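Juder Bench Cell Set-up Guide
Section 4: Desktop computer service

4.1 What the cell can and cannot do yet

The Juder cell is meant for shops that strip and rebuild office desktops. At the current release it can place a processor in an open socket, seat a memory module and lift a drive caddy out of its bay. Cables are still a job for a person. Loose wire moves when it is touched, and the Tangen planner does not track it well. Plan on one trained operator per cell.

4.2 Preparing the case

1. Shut down the computer and unplug it. Wait 20 seconds before opening it.
2. Take off the side panel and lay the tower down with the open side up.
3. Open the metal frame over the processor socket.
4. Put the processor and memory module in the fixture tray.
5. Start the Teltham console and choose Locate Case.

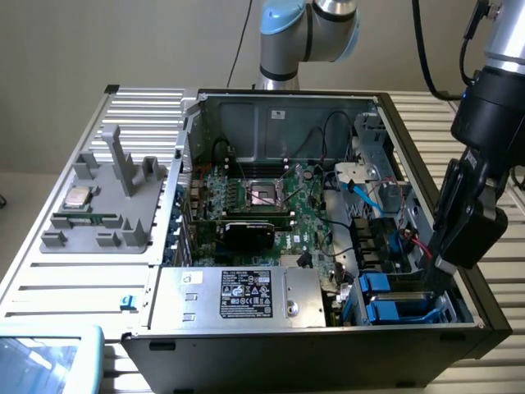

6. Check the part outlines on the console against the real parts. If an outline is off by more than 2 mm, choose Locate Case again.
7. Set arm speed to 200 mm per second for the first run.

CAUTION: Keep hands out of the case while the arms are powered. The stop button halts both arms -- it does not open the grippers.

4.3 Teaching a drive removal by hand

The cell learns a new drive bay from a person moving the handheld gripper through the job. Novalside recommends over 200 recordings for each case model. Fewer may work on simple bays, but expect missed latches.

1. Hold the gripper by its handle and bring the fingers in toward the caddy.
2. Pause before touching a latch.
3. Unplug the power and data cables with your free hand, then record the lift.
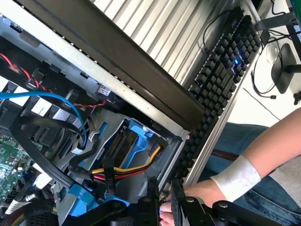
Figure 4-2. Handheld gripper near the blue drive caddy, cables in place.

NOTE: Do not mix recordings from different case models in one set. Latches that look alike often release in different directions.

For cable faults during a run, see Section 6.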